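## 4. Recording a court order in Katene

Use this section when a court has frozen, lifted or changed a demolition notice. You need case editor rights.

1. Open the case and select **Orders**.
2. Enter the court, the date of the ruling and the length of the freeze.
3. List every address covered. The Ovdale file has 387, so import long lists as a spreadsheet. 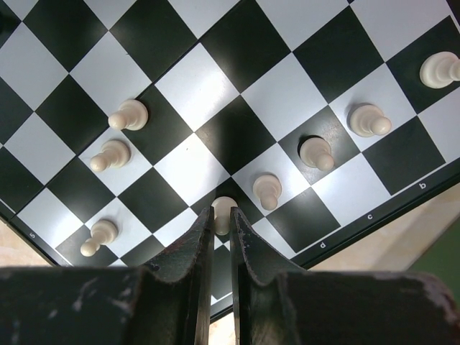
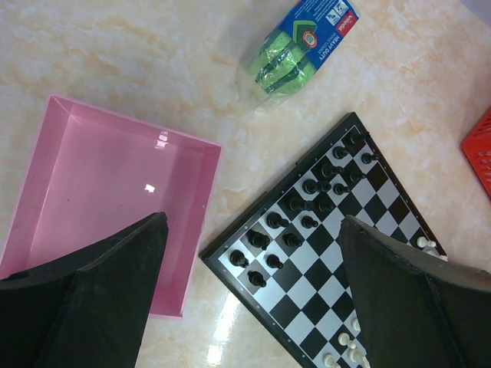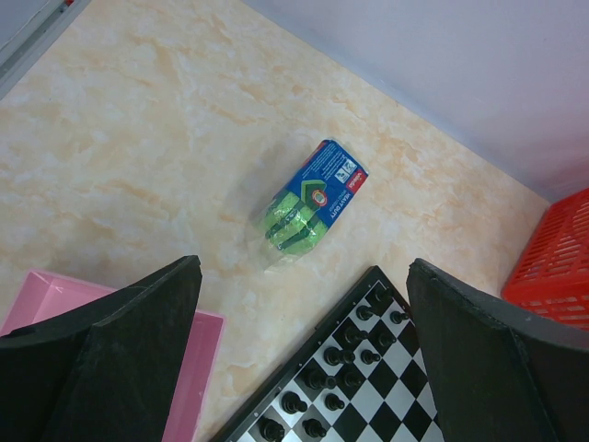
4. Select **Save and lock**. Notices for the listed addresses change to "On hold".

**Note:** Appeals must be entered within 14 days of the ruling. Late entries go to Mohammed-Awal Dogbe for approval.

**Caution:** Do not delete the original notice. Addresses left out of step 3 stay active and will appear in the next Sketthorpe enforcement report.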